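# How to Buy a Robot Arm Without Spending All the Money
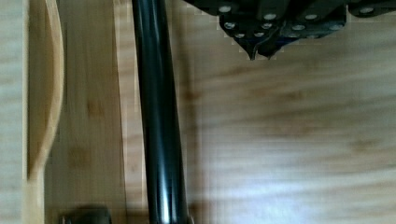
## First, the Bad News About Price Tags

Say your school wants a robot arm. Somebody finds one in a catalog for $2,539, and everybody cheers, and somebody else says, "Great, so we need $2,539."

That person has never bought a robot.

The price in the catalog is for the arm. Only the arm. It is a bit like buying a bicycle and finding out that the wheels, the brakes and the bell live on three other pages. Grown-ups who plan for equipment call the big number the "sticker price," and they have learned to look at it the way you look at a plate of free broccoli.

So before you fall in love with a robot, you make a budget. A budget is a list of everything you will have to pay for, written down before you pay for it. Writing it down afterward is called a receipt, and it is much less useful.

## What Is the Robot For?

Start with the job. "We want it to do cool stuff" is a lovely sentence, but you can't buy parts for it.

Try something smaller. Maybe the robot should pick up long, thin things, like the handle of a spoon or a paintbrush. Now you know something! A smooth, shiny, round rod is a slippery customer. It can roll. It can slide out of a grip. The fingers have to come down in the right spot, beside the rod and not on top of it, and close without sending it across the table.

People do this without thinking about it. You have picked up thousands of spoons and never once held a meeting about it. A robot needs the right fingers, a way to sense where things are, and somebody patient to set it up. Each one of those can be a line in your budget.

## The Bits Nobody Cheers For

Embla Sjöberg plans equipment for a small workshop called Bevelmont. She keeps a list on her wall of things people forget to buy. It is a long list, and some of it is in angry capital letters. Here are a few from the top:

- **The gripper.** This is the robot's hand. Plenty of arms are sold without one. Yes, really.
- **Spare fingertips.** The tips touch everything, bump everything and wear out first.
- **A camera.** If it rides near the gripper, the robot gets a close look at whatever it's about to grab.
- **Screws.** Tiny, round, silver, and gone the moment you drop one.
- **Something solid to bolt it to.** A wobbly table makes a wobbly robot.
- **Training.** For the people, that is. The robot doesn't mind not knowing things.

Now let's do some arithmetic. Sorry. Embla once compared two offers for the same kind of arm. The first came from a shop called Trokeo. The arm cost $2,539, and the gripper was another $444.

> $2,539 + $444 = $2,983

The second shop, Golititz, had a higher price but put the gripper in the box. To find out which deal was better, she couldn't compare the two big numbers at the top. She had to compare the totals at the bottom, with the same things on both lists. If one list has a gripper and the other doesn't, you're comparing a sandwich with a slice of bread.

## Things That Wear Out

Robots don't eat lunch, but they do cost money after the first day. Suppose a set of fingertips costs $43 and you go through 2 sets a year. That's $86 every year, for as long as you have the robot. Put it in the budget. A robot with no fingertips left is a very expensive coat rack.

Then there's the cost of waiting. Bevelmont once ordered an adapter plate from a supplier called Öberg. (An adapter plate is a flat piece that joins a hand to an arm when the two weren't made for each other, a bit like an awkward handshake.) The plate was due in February. It did turn up in February - on the very last day. Until then the arm stood in the corner, looking important and doing nothing. So Embla's budgets have a column for dates now, right next to the column for dollars.

## Try Before You Buy

Many shops will show you a robot at work if you ask. Bring your own stuff. If you want it to pick up spoons, bring spoons, and make them the awkward ones: shiny, skinny, lying right up against the edge of a tray. A foam block is easy for nearly any gripper, so guess what they'll have ready for you on the table.

Ask to see the same pickup more than once, too. Anybody can get lucky with a spoon.

## Your Turn

Pick a job you'd like a robot to do at home. Feeding the cat is fine. Doing your homework is not a job, nice try.

Write down what the robot would have to pick up, what kind of hand it would need, and what might wear out. Put a price next to each line, even if you have to guess, and mark the guesses with a G. Then add it all up and show it to whoever is in charge of the money at your house. Pick a good moment - after dinner usually works better than before.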